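Wovanau Modular Wall Rail Set, Model 627

Home / Kitchen and Workroom / Rails and Hanging Storage / Wovanau 627

In stock. Ships from our Unholm warehouse.

The Wovanau 627 is a horizontal rail for the wall, with hooks and with end caps, made for kitchens, laundry rooms and small workshops. We sell it since our first catalog and it is still the article about which we get the most letters. Many customers buy one set for the kitchen, and after some months they write to us and ask if the new sets still fit with the old one. Yes, they fit. The profile was not changed.

What is in the package

1 rail, silver anodized aluminum
2 end caps, gray
3 wall brackets
11 hooks, steel, powder coated in white
13 screws with wall plugs (one is spare)
1 hex key
Mounting sheet in English, German and Czech

The basket and the shelf are sold separately. Please read the part about accessories below before you order, as not every basket from other makers will fit.

About the rail

The rail has a slot on the front side and a slot on the top side. The hooks go in the top slot and can slide left and right, also when the rail is already on the wall. The front slot is for the accessories that need to stay in one place, for example the paper holder or the small shelf from the Šimek series. The two slots don't disturb each other, so you can use both in the same time.

The surface is matte. Fingerprints can be seen on it less than on polished steel, but flour and fine dust like to sit in the front slot. We clean our own rail in the showroom kitchen with an old toothbrush and warm water with a drop of dish soap. Please don't use cleaners with chlorine. A customer did this for one winter and the surface became spotted, and this is not a thing we can repair.

Sizes

The rail is available in one length only. If you need a longer line, you can join two rails with the Jestidano connector (order no. 627-J). The connector is pushed inside the profile and tightened from below, so it doesn't make a bump and the hooks can pass over the joint. For a shorter line you can cut the rail with a metal saw with fine teeth. Measure two times, put masking tape on the place of the cut, and file the edge after. The end caps will cover a cut which is not perfectly straight, but they will not cover a very crooked one.

Can I mount it on tiles?

Yes. Use a drill bit for tile or glass, start slowly and switch off the hammer function until you are through the tile. If it is possible, drill in the tile and not in the grout line. The grout is softer and seems easier, but the plug doesn't hold so well there.

Can I mount it on drywall?

Yes, but the plugs in the package are for brick and concrete. For drywall please buy hollow wall anchors. If you can find the studs, put at least two of the three brackets in a stud. We don't recommend to hang cast iron pans on a rail that is held only by drywall.

How high should it be?

This is the question where everyone in our shop has another opinion. Over a worktop, we find it good when the lowest hanging thing ends a hand's width above the surface. So take your longest ladle, hold it on the wall and make the mark from there. Under a wall cabinet you should leave enough room to lift a hook out, otherwise you will need to slide it each time to the end of the rail.

Accessories

Small shelf Šimek S: for spices and small jars. It goes in the front slot.
Paper holder Šimek P: for normal kitchen rolls. Very wide rolls don't fit.
Mesh basket, white: shallow, with a fine mesh, so small things like clips or garlic don't fall through. It hangs over the rail by its back edge.
Extra hooks: in bags of 11, white or gray.
Connector 627-J Jestidano: for joining two rails.

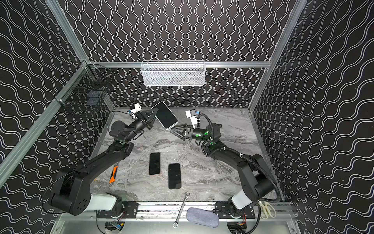
A shallow basket is better than a deep one for most people. In a deep basket, the things on the bottom are forgotten, and we speak from our own experience with a bag of onions. If you want to store more, take two shallow ones and hang them side by side. Leave a little space between them, so that you can take one down without lifting the other.

For baskets from other makers: look at the hanging edge. It must be flat or bent in a simple hook shape. Baskets with round wire loops will hang, but they swing when you take something out.

Care

Tighten the bracket screws again after the first month, and later once in a year. We do ours in September, when the new catalog goes to print and we remember it. Hooks and mesh baskets can be washed by hand. In the dishwasher the white coating will become dull with time.

Guarantee and returns

You can return the set in unused condition. A rail which was cut can't be returned, also if the cut is very beautiful. If a bracket or hook breaks in normal use, send us a short message with your order number and we will send a new one. You don't need to send the broken part back.

Larger orders

For schools, canteens and workshops we deliver up to 200 sets in one shipment from Unholm. For more than this please write to us first, as the profile must be ordered from the mill and it takes longer. The rails are packed in long cartons, so please have somebody at the door who can help the driver to carry them.

Spare parts for the Model 627: end caps, brackets, hooks, hex key. All can be ordered one by one.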